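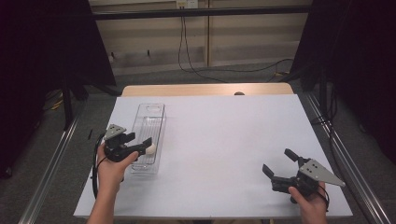 How to Test Whether a Robot Can Put Things Away

Updated Jan 19, 2024

People ask us whether a machine can tidy a room yet. The short answer is that it can do parts of the job, on a good day, with objects it has seen before. The longer answer depends on how you test it. This page covers the simplest test we use at Dirnwood, putting a ball into a clear bin. You can run it on a tabletop in an afternoon.

What you need

A table with a plain, light surface. A white board laid over the table works well.
A clear plastic storage bin, long and narrow, open at the top.
Small light balls, close to the size of a ping-pong ball.
Two grippers. For the first part they are held in the hands. For the second part they go on the arms.
A notebook or a spreadsheet.

Why a ball and a clear bin

A ball rolls when it is touched off center. A clear bin is hard for cameras, which tend to see the table through the walls and pick up glare from the floor of the bin. A white ball on a white table adds a third problem. If a machine can handle these, a sock and a solid basket will give it less trouble in some ways and more in others. Cloth is covered on the Husenari page.

Step 1. Set up the table

Clear the table of anything not in the test. Put the bin on one side with its long edge running away from you. Leave enough room next to it for a gripper to come down without hitting the wall. Keep cables outside the area where the hands move. Do not tape the bin down. Part of the test is whether it stays where it was.

Step 2. Do the job by hand first

Hold one gripper in each hand and do the task yourself, using only the grippers. Pick up the ball, carry it over the side of the bin, lower it and open the fingers. The other gripper can steady the bin or stay out of the way. Most people squeeze too hard at first and the ball shoots out sideways. Go slowly until it stops happening.

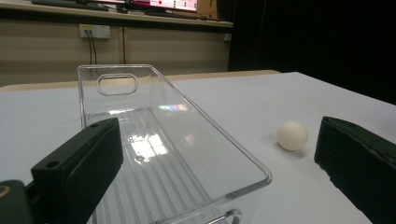 Start each try with the ball in a new spot. Put it close to the bin on some tries and far off on others. A machine that has only learned one starting spot will reach for that spot even when the ball is somewhere else. Turn the bin a little between tries too.

Step 3. Record the tries

Our set for this task, named Conis, has 3,000 tries done by hand. Smaller sets can work, but we got poor results with fewer than 955. Keep the bad tries in a separate folder and write down what went wrong.

Step 4. Run the machine

Use the same table, the same bin and the same lights. Let it run without help. A try counts as a pass if the ball ends up in the bin, the bin is still upright, and no one touched anything. If the ball leaves the table, it is a fail. Stop the arm before you reach in.

In our last round of 531 runs, the most common fail was closing the fingers on the rim of the bin. The next was letting go too high, so that the ball bounced out.

Step 5. Change one thing

Swap the bin for another one, or dim the lights, and run it again. Change only one thing per round. Expect the score to drop. A drop tells you more about home use than the first score does, as kitchens and playrooms are never set up the same way twice.

For sorting parts on a shop floor, see the Garcia page. The steps are the same, but the bins are fixed in place and the time limit is shorter.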